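Desks and cables: second round

The wooden desks on the Tavares floor are now on the same cabling rule as the ones in Movstead. Black cable only, fastened with small ties, and no adhesive pads on the underside of the top. Pads mark the finish and let go within a few months.

Tie spacing stays at 16 cm on straight runs. Where a cable passes a joint or hinge, or anything else that turns, leave a loop and put a tie on each side of it. The loop should be long enough to stay slack at full travel. Trim tie ends flush; a cut tail at wrist height will scratch. Cables that drop down the white wall may hang loosely for the last 30 cm but should not rest on the floor.
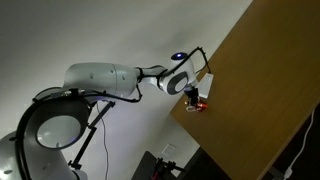
Cauã Miranda writes that 16 cm is too wide for thin cable, which sags between ties and catches on drawer handles. He has closed his own spacing to half that and would like the rule changed for anything thinner than a mains lead. He also asks for reusable ties at desks where the layout changes often.

The first point is accepted for thin cable from Saturday. Reusable ties are wider and will not fit the Rillus clips already screwed to the desk backs, so those desks keep the standard type for now. Nicanor Manzano has 176 left in the stores cupboard, second shelf, and a fresh box is on order. Please sign for what you take and return the side cutters.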